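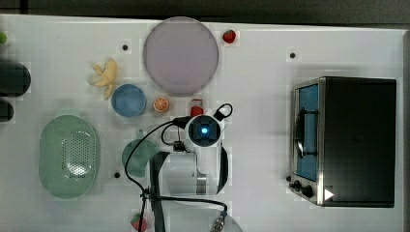

Noria signal, anyone else get it this morning?

filipa_b
Posted 4:43 am
Separation was on time, beacon up on the first pass over Korurthorpe. Clean carrier, decoded 2 frames before it dropped behind the hills. Then nothing on the second pass. Nothing at all. Anyone further south hear it? Florêncio said on the stream that both panels are out but I didn't see that in the telemetry I got.

talel_tracker
Same here. First pass great, second pass dead air. I used the elements posted before launch so might just be pointing at the wrong bit of sky.

bohumila.v
It's the elements. Upper stage burned a little long, everything on that ride is running ahead of the prelaunch set. You have to start listening early. I had it for 4 minutes on the second pass, weak but there.

filipa_b
How early?

bohumila.v
43 seconds when I had it. Will be worse by tonight. Use the new set when its out, don't keep fudging the old one.

oldmastdave
So the panels. Did they or didn't they. The stream said "deployed", the press page says "deployment commanded". Those are two different sentences.

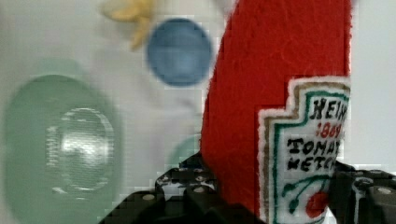 judite_m
Commanded is what the press page always says, they write it before launch and swap the numbers in. I wouldn't read anything into it.

oldmastdave
I would. Macedo's last one said commanded for a week and then it was "partial". Remember? They got one panel and a flat battery by August.

judite_m
Different hinge, different bus, different team mostly. Macedo only built the radio on this one.

talel_tracker
Can we not do the Macedo thing again. There's a whole thread for that

filipa_b
OK found my frames. Battery voltage is going UP between the first and second one, both in sunlight. So something is charging. Current field is all zeros tho, which I think is just not populated in safe mode?

bohumila.v
Correct, current isn't sent in safe mode. Voltage going up in sun tells you at least one panel is getting light. It does not tell you two. The body cells alone would give you a small rise as well.

filipa_b
Ugh. ok. so it's consistent with everything

bohumila.v
Consistent with everything except being dead. I'd take that on day one.

carrilho_f
Hi all, Florêncio Carrilho here, I was the voice on the stream. I said "panels deployed" because the console had two green switches at that moment. The switches say the latch let go and the hinge hit the end stop. We're waiting for a current reading to confirm before anybody changes the web page, that's Conceição Morais's call and she is careful. Sorry for the mix up. Please keep sending frames, we have one station of our own and you lot cover the gaps.

oldmastdave
Thanks for that. End stop switches on both is good enough for me. I'll stop grumbling

talel_tracker
screenshotting this

judite_m
Florêncio where do frames go? The upload form gives me an error on anything over 800 bytes. Mine's raw with the headers on.

carrilho_f
Strip the headers and it'll go through. Or mail the raw file to the ground team address at the bottom of the Noria page, someone will sort it. Raw is fine by us, we'd rather have it messy than not have it.

judite_m
Stripped, sent, accepted.

kestrel9
Newbie question, what do I need to hear this thing? Got a cheap USB dongle and the whip that came in the box. Nothing on three tries.

bohumila.v
Whip is your problem. Build a simple V dipole, two bits of stiff wire, flat, well away from the house. Also check you're correcting for doppler, if you sit on the center freq you'll only catch it right at the middle of the pass.

talel_tracker
Disagree a bit, I've had beacons this strong on the stock whip. Indoors no, but stood in the garden with the whip on a baking tray, yes. Try the tray first, its free. Doppler though, yes, def.

bohumila.v
A high pass, maybe. This one peaks low for most of us tonight.

kestrel9
Tray now, dipole at the weekend. Thanks both

filipa_b
New elements are up on the Noria page btw. Next pass for Korurthorpe is 9:43 pm and it's a low one. I'll be out on the roof. Will post whatever I get, even if it's rubbish.

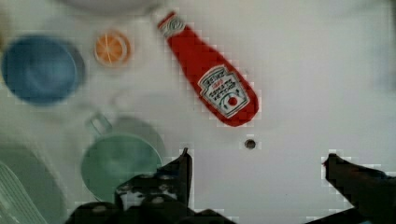 Ketchup bottle on its side, white tabletop.

kestrel9
Got it!! Tray worked. Very faint, mostly noise, but you can see the line bend right across the waterfall. Didn't decode.

bohumila.v
I stand corrected on the tray. Save the recording, sometimes you can pull a frame out afterwards with the filter set narrower.

filipa_b
Two frames here. Still safe mode, voltage a touch higher than this morning. Sent to the ground team. Off to bed, somebody else take the overnight ones pls

judite_m
I've got the next one.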